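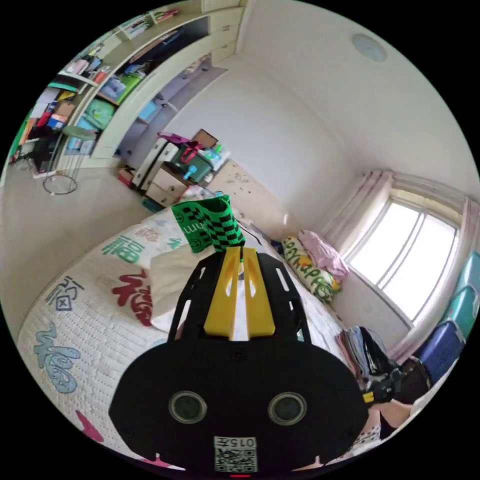

The Sock Method

The booklet came from a firm in Bumville and it promised a tidy room in 4 steps. I had paid nothing for it, and after the first page I felt I had paid enough.

"Begin with one sock," it said. "Lift it. Ask it where it lives."

I lifted the green one, the one with the black checks and the letters down the side. I did not ask it anything. I held it over the bed, over all those good-luck characters on the blanket, red and blue and green, and wondered how much luck had ever been spent on finding its partner. The clothes lay in a pile near the window, next to the black bag. The other sock was in there or it was in Pamudcombe, where my aunt lives and where I had last packed in a hurry.

"It won't be in the pile," I said.

"You haven't looked in the pile," said my sister, who had already read to the end of the booklet and was wearing a mask against the dust. She believes in dust. She also believes in booklets.

I looked in the pile. There were black things, gray things, something pink that I was fairly sure had never been mine. There was no green.

"Step 2," she said. "Set the single aside and trust."

"Trust what?"

She turned the page. It didn't say.

Our mother wanted the room ready for the cousin from Hodosville, who was coming in April and staying, by her own account, a few nights. I had doubts about that as well. The last time she came for a few nights we bought a second kettle. The suitcase by the teal boxes was supposed to go up on top of something, and the boxes were supposed to go under something, and so far as I could tell every something in the room was taken. 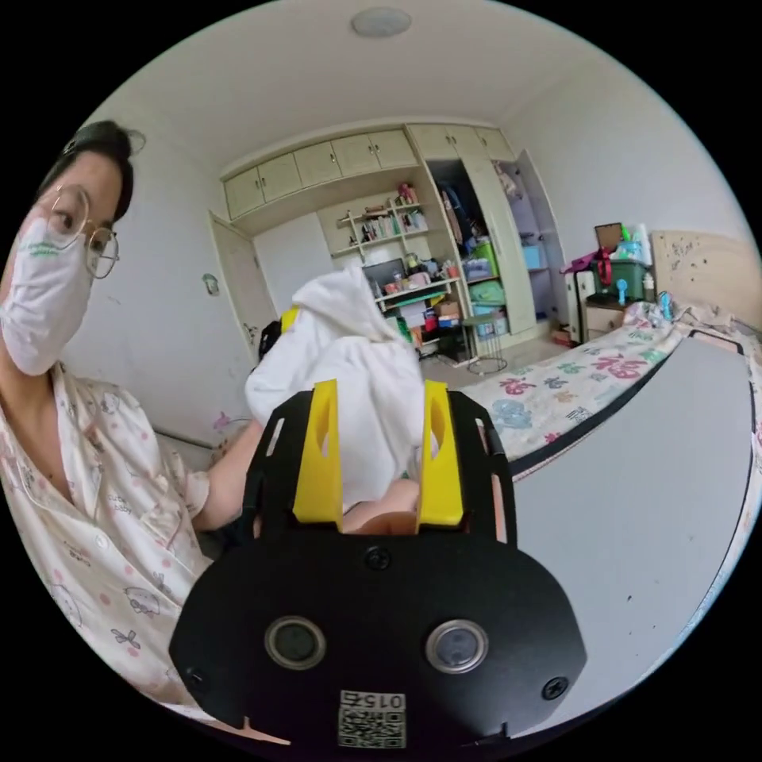 "You're meant to fold toward the heart," my sister said.

"Whose?"

She took no notice. She had moved on to the shelves, where the books had been standing shoulder to shoulder with the bottles for as long as I could remember, and she was frowning at them the way she frowns at menus. Step 3 was shelves. Step 3 said that each object would tell us when it was ready to leave. We waited. A bottle fell over, and she said that counted, and I said it had been leaning.

By evening the pile had become two piles. I will admit the bed looked better, though I think a bed with nothing on it always does and no firm in Bumville can take credit. My sister wanted to write to them. She had the address, a box number in Montoya — which was odd, for a Bumville firm, and I told her so.

I put the green sock in the top drawer of the beige dresser, by itself. Then I went through the black bag one more time, quickly, while she was out of the room washing her hands.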